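Passei a segunda quinzena de novembro com o kit de manipulação da Grornico, a versão de dois braços. Veio em duas caixas e a montagem levou 8 horas, quase todas gastas na passagem dos cabos. O manual da Thygesen, que distribui o kit, tem 15 páginas e trata a calibração em meia.

Depois de calibrado, o sistema é estável. Usei o programa de ensaio que vem incluído, o Turnby, com tarefas de arrumação de comida de brincar entre recipientes. Os objetos são meus, o pano também. 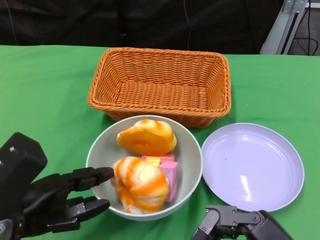 Mão esquerda junto à tigela dos croissants. O cesto e o prato ainda estão vazios.

Os croissants são mais difíceis do que parecem, por causa da forma curva. Com os dedos em paralelo, a pega depende muito do ângulo de entrada, e o Turnby só deixa corrigir esse ângulo antes de iniciar o movimento. A Juria, que testei na primavera, permite fazê-lo a meio.

O ruído é aceitável numa sala pequena. Os parafusos dos dedos pedem um aperto de vez em quando e a chave não vem na caixa.

Para quem já tem bancada e estrutura, recomendo. Para quem começa do zero, o preço sobe depressa com os suportes, que são vendidos à parte.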